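**Ticket:** Outdoor arm purchase, budget hold
**Site:** Vollville grounds depot
**Opened by:** Ilham Tarigan
**Vendor:** Plarovance
**Status:** Open, waiting on revised quote
**Priority:** Medium

**Problem as reported**

We have money set aside for one mobile base with an arm and a two-finger gripper, to be used on the lawns at Vollville. The quote from Plarovance came in under the limit. When I went through it line by line I found that several things we need in order to use the machine outdoors are either missing or listed as options with no price. I can't send the order up for approval until I know the full cost.

We are also running the job in simulation with the vendor's model of the arm, and some of what we see there affects what we should buy. I'm keeping both in the same ticket so the purchasing side can see why the list changed.

**What the quote includes**

- Base unit
- Arm
- Gripper with standard fingers
- One wrist camera
- One battery and one charger
- Simulator license, 13 months

**What it does not include**

- Second battery
- Wide lens for the wrist camera
- A second camera on the base
- Spare fingers
- Delivery to Vollville
- Training for the operators

**Entry 1**

Asked Plarovance for prices on everything in the second list. They sent back prices for the battery, the lens and the fingers. The lens is 300. The second camera is 700 with the mount and cable. Spare fingers are sold by the pair and come out of the parts budget, so they don't count against this purchase.

Delivery was left blank again. I asked a second time and was told the depot isn't on their normal route and they have to get a price from the carrier.

**Entry 2**

Checked the battery question with the grounds crew. The work on the lawns is done in one long stretch and there is no power at the far end. With one battery the unit would have to come back to the depot to charge, and whoever is with it would come back too. I'm treating the second battery as required. It should have been in the first request and that was my mistake. I copied the list from the indoor purchase, where the charger is a few steps away.

**Entry 3**

Started on the simulator. The first install would not load the lawn scene and stopped with a missing asset message. Steps taken:

1. Reinstalled from the vendor package. Same message.
2. Moved the project folder to a path with no spaces in it. Same message.
3. Compared our asset folder against the list in the manual. The ground materials folder was not there.
4. Asked Plarovance for the folder. They sent a separate download, which had been left out of the package by accident.
5. Copied it in and restarted. Scene loads.

If anyone else sets this up, get the ground materials download first. Plarovance say it will be in the next package, but I would not count on that when planning the setup time.

**Entry 4**

Looked into leasing through Fusora as a second choice. The monthly cost is lower than I expected but the lease runs for a fixed term and does not allow changes to the camera mounts. If we need the second camera, the lease is out. I have left the Fusora paperwork in the shared folder in case the budget gets cut and we have to come back to it.

There is also a rule in the lease that the unit has to go back to them for any repair, including finger changes. Shipping is on us both ways. I did not find a clear answer on how long a repair takes.

**Entry 5**

Call with Jiang, who supplied the indoor unit. They don't sell an outdoor base but they confirmed that our existing charger will not work with the Plarovance batteries. The connector is the same shape and the voltage is different. I have added a note to the depot list so the two chargers are kept apart and labeled.

I had planned to save money by sharing the charger and keeping only one new one. That saving is gone.

**Entry 6, 6/11/22**

Went back over the camera question, which is the main thing holding up the order. The wrist camera is fine for looking at what is between the fingers. It gives much less help when the arm is close to something large. In the simulator the view can fill up with the side of one object and there is little left to tell the operator where the arm is on the lawn. Fast moves also blur the grass, so it isn't much use as a reference while the arm is swinging.

Options as I see them:

| Option | Cost | Comment |
|---|---|---|
| Keep standard wrist camera only | 0 | Slow work near large objects |
| Wide lens on wrist camera | 300 | Easy to fit, no change to mounts |
| Second camera on base | 700 | Needs mount and cable, rules out the lease |

I would take the second camera over the lens if we can only have one. The lens would show more to each side but it is still on the wrist and still ends up close to whatever the arm is close to. A camera on the base stays back.

We could also buy the lens now and the camera in April, when the new budget opens. The risk is that the mount has to be fitted at the factory. Plarovance have not said if it can be added later at the depot. I've asked.

**Still open**

- [ ] Delivery price to Vollville
- [ ] Can the base camera mount be fitted after delivery?
- [ ] Price for operator training, or confirm that the 9 video lessons are enough
- [ ] Revised quote with second battery and second camera on the main list
- [ ] Written answer on whether the simulator license starts at order or at delivery

The last item matters for the budget. If the license starts at order, we lose part of it while we wait for the unit to ship, and the renewal falls before the new money is released. I have asked for it to start at delivery. Please don't sign the order until that is in writing.

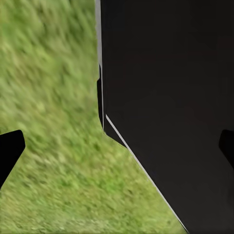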